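Robot Rules: How People and Robot Arms Share a Room

Would you let a robot sort your socks? Sorting socks sounds easy. You pick one up, you find the one that matches, and you put them together. A robot arm can learn to do this too, but the people around it have to follow rules first.

The rules on this page come from the robot room at Stustia, a workshop in Grasville. Jianhua Yao wrote them for school visits.
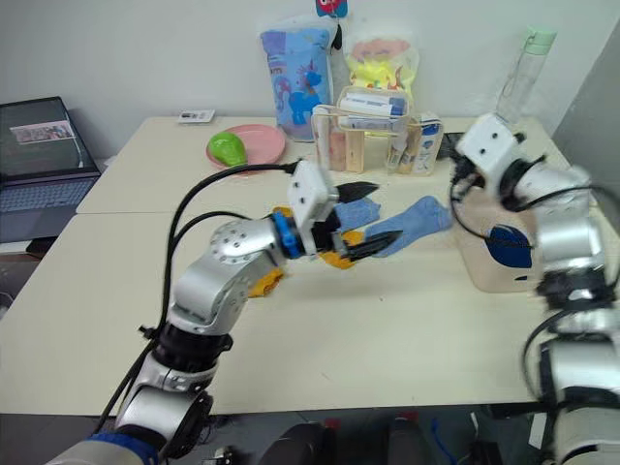 Rule 1 is about where your hands go. When an arm is switched on, your hands stay off the table, even if the arm is standing still. An arm can start moving without any warning. Its fingers may be holding something as soft as a light blue sock, but they can still pinch. The joints can pinch too, so keep long hair and loose sleeves away from them.

Rule 2 is about the stop button. Every robot needs one, and it must be easy to reach. At Stustia it is red and as wide as a cookie. One grown-up stands next to it the whole time and does no other job – no phone, no snack, no chatting. If anyone shouts "Stop!" the button gets pressed. You never get in trouble for shouting.

Rule 3 is about speed. Stustia has its own limit for days when visitors come. No part of an arm may move faster than 265 millimeters in one second. That is a bit less than the length of a school ruler. A slow arm gives people time to step back.
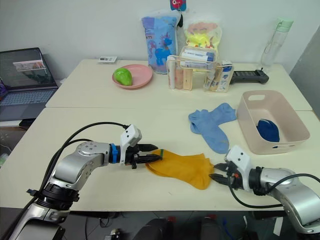
Rule 4 is for robots with 2 arms. Each arm has to know where the other one is, or they could bump. The computer keeps a space between them that neither arm may enter unless the job calls for it. Before a new job, the team tries it out on a screen first.

Rule 5 is about writing things down. If an arm drops something, bumps something or stops by itself, it goes in the logbook. The team reads the logbook every April and changes the rules if they need to.

Words to know

Gripper: the part of a robot arm that holds things.
Joint: a place where the arm can bend or turn, like your elbow.
Logbook: a book where you write down what happened and when.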